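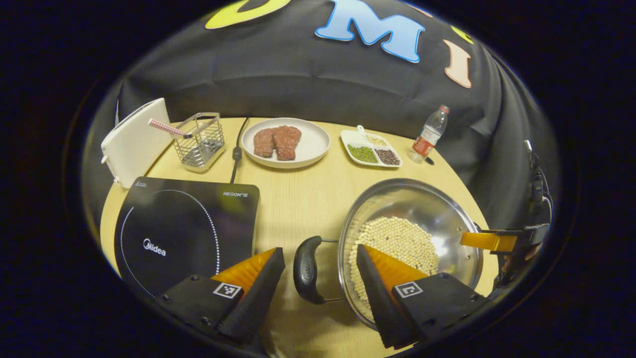 Finger pads first, and do both of them on the same day. I learned that one the hard way with my Kun gripper, when I swapped a single pad and spent a whole evening wondering why everything I picked up came out crooked! A good check is something with a thin metal rim and some weight in it, like the wok of soybeans, with one orange pad pressed against the inside of the steel.

1. Power off and open the fingers all the way.
2. Peel the old pads and wipe off the glue.
3. Press on the new pads, then wait 2 hours.
4. Wipe the square markers with a dry cloth.
5. Close on the rim and lift slowly.

Note: I change mine every 4000 grips (Yuto Sugawara goes longer - I wouldn't).

Caution: no solvent on the markers, it takes the print right off.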